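Can a machine do the dull jobs yet? (shop floor or kitchen, either one)

dullier_pete
Thursday, 6:37 pm
Every July my brother-in-law tells me the sorting bench at work will be gone by Christmas. I'm still standing at it. Has anyone here seen an arm pick parts out of a bin all day without a person next to it?

Sover
Depends what's in the bin. Same part, same spot, sure, they've done that for years. Parts lying every which way is where I stop believing the videos.

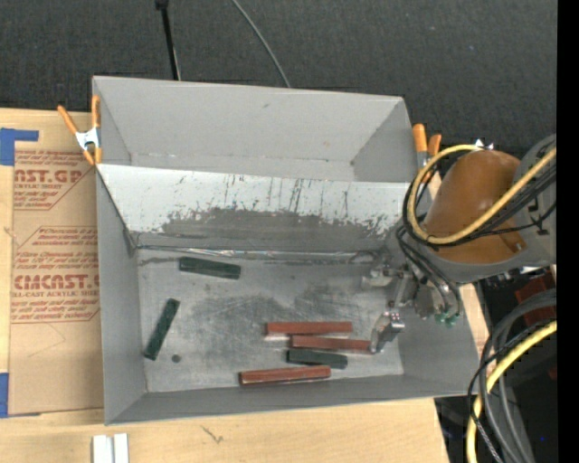

Long thin pieces are the worst of it. They end up side by side, and you have to get a finger in next to one without shoving its neighbor. My kid could do that at two.

Ea Stougaard
I disagree with Sover. We tried one at Dalsgaard and it was slow, but it did clear bins. 1627 picks before we swapped the fingers.

dullier_pete
And how many times did someone walk over and help it?

Ea Stougaard
37. I wrote them down. Mostly pieces up against the wall.

Sover
So you still paid a person to stand there.

fosesum
She paid a person to walk over 37 times, which beats eight hours of bending over a bin. My back would take that deal.

Sover
Fine, but that's one part in one bin. Call me when it can empty my dishwasher. Forks, lids, the cup with water in the bottom.

dullier_pete
I'd settle for the forks. Ea, what did the new fingers look like? Ours would have to get into the corners.

Ea Stougaard
Thinner, and they bent sooner. I'll look for the drawing tonight.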